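**About Gastden**

We're a small shop for desk fans and the bits that go with them. Started in a spare room in Brillham with 20 fans and a borrowed price gun. Still in Brillham, bigger room, a lot more fans. Last June we sold 1,495 of them -- best month yet, feet have only just recovered.

**What we sell**

Little fans, mostly. Desk, bedside, the kind you take to work and then guard with your life. Green ones with a face on the base, navy ones, orange ones, plain white for people who want plain white.
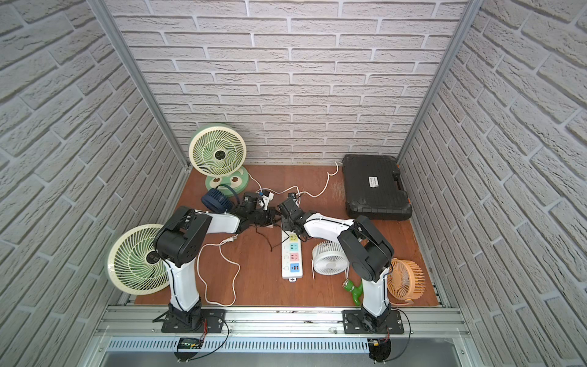 We don't do ceiling fans. Please stop asking! We don't do air con either. If it sits on a table and moves air we're probaly interested.

Power strips and plug adapters too, as a fan with no free socket is no use to anyone. Ask us about lead length before you order, we'd much prefer that to a return.

**The Cilla**

Our own pick for a first fan. Quiet on low, decent on high, grille comes off for washing. 14 colours at last count and more on the way if the factory ever rings back. Spare grilles kept in stock.

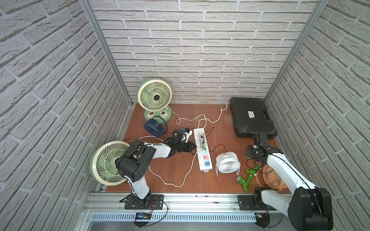 *Green and cream at the back, navy in front, small white one by the power strip.*

**Hire**

Weddings, exam halls, village shows. Up to 70 fans at a time, delivered and collected inside the Brillham ring road. Further out, give us a call and we'll work something out. Book early for summer -- we say this every year and every year the phone goes mad in the first hot spell.

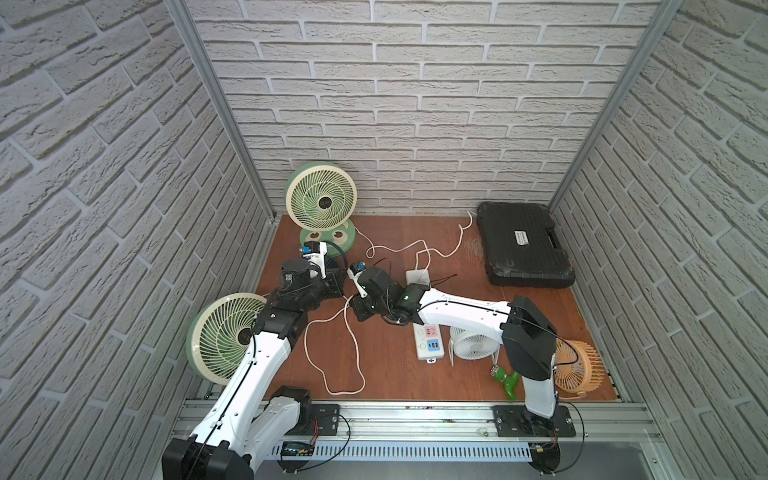

Hire fans get wiped down and tested between bookings. Leads checked as well. If one comes to you dusty, tell us and we'll knock it off the bill.

**Repairs**

Rattles, stuck switches, bent grilles. Bring it in before noon if you can. We use Kolář motors for replacements, they cost a bit more and they last. We'll tell you the price first and if it isnt worth mending we'll say so.
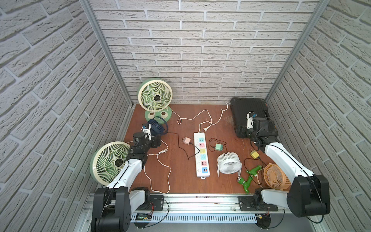
*-- Gastden*

Shop open 9 till 5, shut for lunch. Parking round the back. Old fans taken for spares, any make, drop them at the counter.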